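Notes on `nesetti-reviews`, version 14, 10 June 2018

A collection of 700 film reviews copied from the old Nesetti message board, each one tagged by hand for which actor it praises or blames. Malathi Pinto did the tagging. I did the cleaning, and I trust it less than she does.

## What's in it

- `reviews.csv`: one review per row, with film title, year and star rating
- `actors.csv`: names as the reviewers spelled them, plus our corrected spelling
- `dropped.csv`: 400 posts we left out, mostly plot summaries and arguments about dubbing

## Where it came from

The board closed and Kolton kept a copy. The copy has gaps. Threads on supporting actors seem to have suffered most, so any claim that the board "ignored" character actors should be treated with care. I've seen that claim made twice from this data and didn't believe it either time.

## The tags

`praise`, `blame` and `mixed`. Munasinghe wanted a fourth tag, `underrated`. I said no. Nearly every reviewer calls their favourite underrated, including people writing about actors with a shelf of awards, and the word tells you very little about the acting.

Star ratings are worse. Half the board used five stars, the other half used ten, and a few switched in the middle of a thread. We have left them alone. Please don't average them.

## Known problems

- Actors who share a surname are sometimes merged.
- Sarcasm is tagged as praise in more places than I'd like.
- The Posis import script cuts any review at 900 words, so the long ones lose their endings, where the verdict usually was.

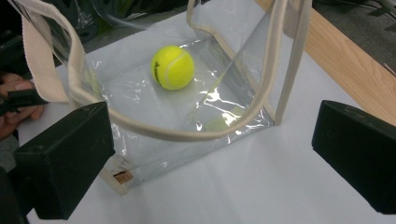 Corrections to the spelling list can go straight into `actors.csv`. Changes to tags need a line quoted from the review, and I'll probably argue.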